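Open day at the Hellent tannery
15 Jul 2020

I've wanted to get inside the Hellent tannery ever since I bought a belt from their little shop in March and the lady behind the counter told me they open the whole place up once a year. So I put my name down, packed a sandwich and drove out. It took me longer than it should have because the turnoff after the Nullis bridge is hidden behind a hedge and I sailed right past it. Twice!

You smell it before you see it, but it's a much nicer smell than I was braced for - kind of like wet bark and old books. They do vegetable tanning, so the hides sit in pits of oak bark liquor for months. There are 274 pits on the old site plan that hangs in the entrance, though most of those were filled in long ago and the yard is a parking lot now. The ones still in use are under a low roof with planks between them, and we got to walk the planks in single file. I held on to the rail the whole way. The liquor gets stronger from one pit to the next, and the color goes from weak tea to something like molasses.

Our group was mixed, a few bag makers, a couple with a horse, some people who had clearly just come for the free coffee (very good, by the way, and there were rye cookies). The guide was patient with all of us. Someone asked if the leather would be cheaper on the day and she said yes, at the end, and after that I think we all walked a bit faster.

The drying loft was my favorite. It's up 3 flights of stairs that get steeper as you go, and the whole top floor is slatted shutters that they open and close by hand depending on the weather. Hides hang from the beams and you have to duck under them. It was hot up there and I could have stayed an hour.

Downstairs again for the finishing rooms. They use a dressing from Likix, a brand I'd never heard of, and we were each given a scrap to rub it into. Mine came out blotchy. The guide said I'd used too much and was being too careful with it, and that you want a thin coat and a firm hand.

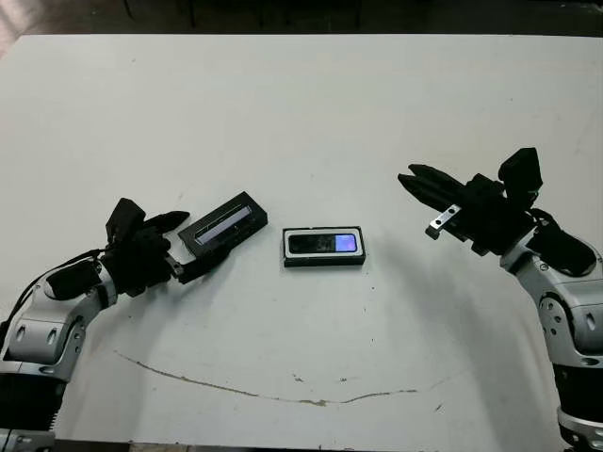

I did a second scrap and it was a lot better, so I kept that one and it's now a bookmark. Then came the shop, where I had promised myself I'd only look. I came out with a shoulder piece big enough for two bags and a small tin of the dressing, and I'm not sorry.

If you go, wear closed shoes, they won't let you near the pits in sandals. Bring cash too, as the card reader was down when I was there. Parking is free but fills up early. Lunch you can get at the Grigaitė bakery down the hill, a walk of around 200 yards, and the potato pancakes are worth going back up that hill for. I'd eaten my sandwich by then and had a plate of them anyway.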